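Unit 4 Handout: Shadow and Ambient Light in Rendered Images

Reading time: 2 minutes
Last updated: 11 Jun 2019

4.1 Direct light

A point on a surface receives direct light when a straight line from the point to the lamp meets no other object. The renderer runs this test once per lamp. If the line is blocked, the point keeps only its ambient term.

4.2 Shadow maps

The map stores the distance from the lamp to the nearest surface in each direction. Its resolution sets the smallest shadow detail that can be kept. A map 2,000 cells wide, stretched over a large floor, gives each cell a wide footprint, and the shadow outline becomes a staircase. Two common remedies:

- fit the map to the visible region before rendering
- average several neighboring cells at lookup

Averaging softens the steps but also widens the edge. Record the filter width with your results.

4.3 Bias

Without a small depth offset, a lit surface shades itself in stripes. Too large an offset detaches the shadow from the object that casts it. In the Tovmont exercise, start with the default offset and change it in small steps.

4.4 Ambient term

A constant ambient value flattens dark materials. Bevels and corners remain readable only where a highlight falls on them. Raise the ambient value last, after the lamps are placed.

Reading for July: course reader, page 104.

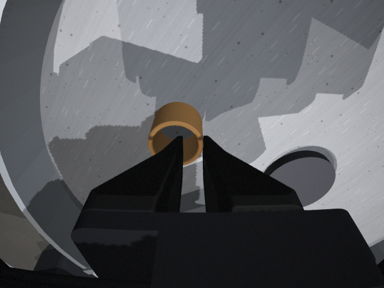 Exercise 4 uses a single lamp. Submit the render and the settings file together.

Contact: Ok-hee Ha, course office | Back to top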